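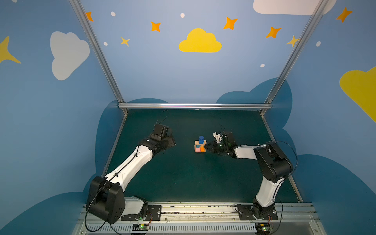 Kinesthetic teaching and teleoperation

Kinesthetic teaching and teleoperation are two ways of showing a robot how to do a task without writing out each motion in code. In kinesthetic teaching, a person takes hold of the arm and moves it through the task. In teleoperation, the person stays clear of the arm and moves it from a distance with a joystick, a hand controller or a second arm. Both belong to the wider field of programming by demonstration, also called learning from demonstration.

The two methods produce the same sort of record: a list of joint positions over time, usually with the state of the gripper and often with camera pictures taken at the same moments. What happens to the record afterward depends on the system. It may be played back as it is, edited by hand, or used together with many others to train a control program.

Background

Industrial arms were being taught by hand long before cameras and learning software were common. For paint spraying, a skilled worker would lead the arm or a lightweight copy of it through a stroke, and the machine repeated the stroke on each part that followed. The part had to arrive in the same place every time.

Remote handling grew up separately, in work with radioactive material. The operator stood behind thick shielding and held a pair of handles joined to a matching pair of arms on the far side. Early versions were linked by cables and metal tapes. Later ones used motors, and the operator's side could then be placed in another room.

Teaching by hand

An arm that is to be guided by hand has to be made easy to move. Most controllers have a mode in which the motors carry the weight of the links and give way to any outside push. The operator then holds the arm near the wrist and leads it to the object. The gripper is opened and closed with a button or a foot pedal.

The operator feels directly when the arm is near the end of its reach or has touched something, and most people need little practice. The main drawbacks are that the operator's hands and arms show up in the camera pictures, and that two arms are hard for one person to guide at once. Friction in the joints can also make small movements jerky.

Hanne Eyvindsson, in a training manual written for the Parkton workshop, advises beginners to move the elbow first and the wrist second. She also recommends stopping for a moment before each grasp, so that the point is easy to find in the recording.

Teaching by remote control

Remote control keeps the person out of the camera view and allows two arms to be run together. Common input devices are:

Leader arms. A smaller or identical arm is moved by hand, and the working arm copies its joint angles. For work with two arms there are two leaders, one for each hand.

Hand controllers. The position of a tracked controller is turned into a position for the gripper, and the software works out the joint angles. The arm may swing in a way the operator did not expect if it passes close to a singular position.

Joysticks and keyboards. These are cheap and widely available but slow, and they are mostly used for setting up.

With most of these devices the operator does not feel the contact between the gripper and the object. Some leader arms have motors that push back when the working arm meets resistance. Delay is another concern – even a short lag leads people to overshoot and then correct, and the corrections become part of the record.

Camera placement

A fixed camera gives a wide view of the table but may be blocked by the arms. A camera at the wrist moves with the gripper and shows the object between the fingers, though it loses sight of the object when the arm turns away. Many systems record both kinds of view.
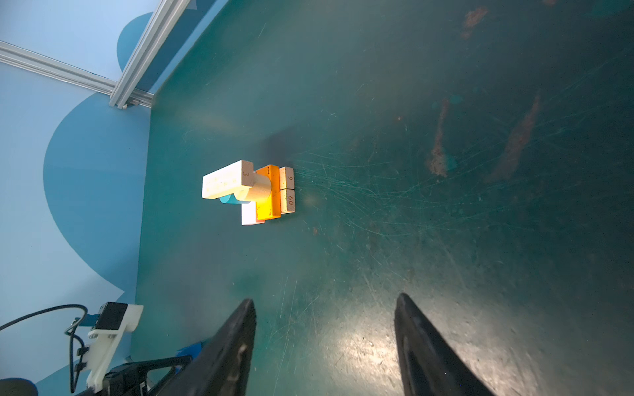 Toy blocks and gripper fingers from a wrist camera.

Strong overhead light can leave a bright spot on a smooth tabletop, and the spot shifts in the picture as a wrist camera moves. Plain or unchanging surroundings make it easier to compare recordings made at different times.

Practice tasks

Stacking and unstacking blocks is a standard first task. Blocks are cheap, they do not break, and the result is easy to judge. Cylinders are harder than cubes, as they roll when laid on their side. A plank laid across several smaller pieces must be gripped near its middle or it will tip.

The Urio exercise sheets, compiled by Noémi Medve, divide block tasks into 9 levels. Level 2 asks for a single block to be picked up and set down, and level 5 is the first to call for both arms. In a course report dated 09/12/2019, Medve listed 91 recordings made by new operators with leader arms. Over half of them contained a pause or a second attempt at a grasp. She kept these in the set and marked them, on the grounds that a recovery from a missed grasp is also worth recording.

Recording software

A recording program must store the joint readings and the pictures on a shared clock. Trikuvus saves each attempt as a separate folder and lets the operator discard it with one key. Gavitz keeps a continuous log, which is cut into attempts later. The first approach is simpler to use, while the second keeps the motion between attempts, including the return to the starting position.

See also

Programming by demonstration
Imitation learning
Remote manipulator
Haptic feedback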